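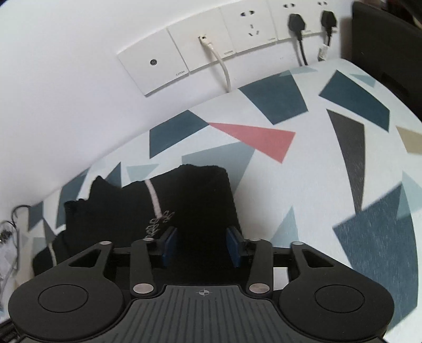 4.2 Old sockets, new habits

We turn now to the part of the study that gave us the most pleasure to write up, namely what became of the television wiring in the Jatumbridge apartments once the people living there had other ways of watching. The first blocks went up in 1979, and the plans show a single shared antenna on each roof, with one cable running down to every living room. That cable fixed a good deal more than the picture. It settled which wall the television stood against, and the television in turn settled the sofa, the lamp and very often the dining table as well.

Of the 1000 households we wrote to, 928 sent back the form, and we remain very grateful for the care with which so many of them filled in the margins. The form asked where the main screen stood, how it received its programs, and whether the old antenna socket was still in use. We had expected this last question to be a dull one. It drew longer answers than any other, including several small floor plans drawn in pencil, one of them showing three generations of furniture in different colors.

Later rewiring generally kept to the wall the first builders had chosen. Coaxial and data outlets are therefore often found side by side, as in Figure 1, where a cable is plugged into the data port and the plate next to it has a round coaxial socket. For a household this closeness is handy, but it also means that the room goes on facing the way it always has. Tenants in the Tonine block told us they had moved the sofa to the window for a summer and then moved it back, mostly on account of the glare - though a few admitted the room had simply felt wrong.

The Flirov block is a little different, and we would ask the reader to be patient with us here. Its living rooms are narrower, and the original socket sits on the short wall, behind where the door opens. Residents had been running long cables under the rug for years before any new outlets were offered. When the offer came, they were much quicker to ask for a different wall, and 7 of them had already marked the spot with tape.

We take up the question of cost in Section 4.3. For the moment we only note that the arrangement of a living room seems to change more slowly than the equipment in it, and that the earlier housing study by Liepiņa, which dealt with kitchens, found much the same thing with stoves and tables.

Figure 1. Neighboring wall plates, one with a coaxial socket and one with a data port.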